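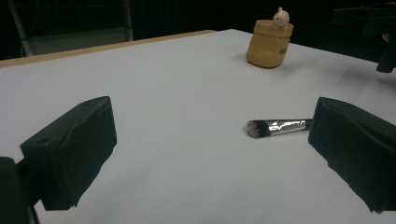

Unit 4 handout: tidying the brush things

Bring this to the practical, spare copies in room 67. Read Prydderch pp. 709 to 714 first, only the bit on small tools.

Brushes. Lay flat, never bristles down. Wipe metal part, then handle. Reshape the head with fingers while damp. Flat fanned heads take longest, leave them overnight. No hairdryers please.

Pots. Anything with an opening will do as a brush holder, but check it stands steady on its own base. Novelty ones fine. Dust gathers in folds and rims so use a dry brush there first, then a cloth.
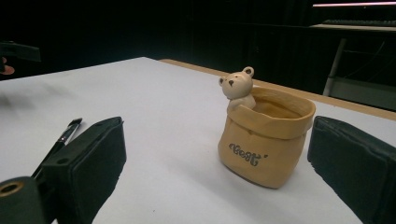 Natália Urban
Course tutor, Home and Studio Care

Little figures on the rim: go round ears and nose with a cotton bud. Dont lift a pot by its figure. Painted lettering, light touch, no scourers.

Surface next. Pale boards show every smudge, so clear one half, wipe, move things across, wipe the other.
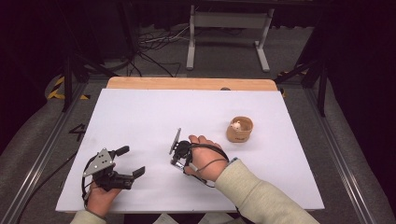

Grey marks near the edges usualy need a second go. Damp cloth, drop of soap, dry cloth after. Then put back only what gets used.

For December: one page on your own shelf, before and after. Hand in to Rhodri Bowen.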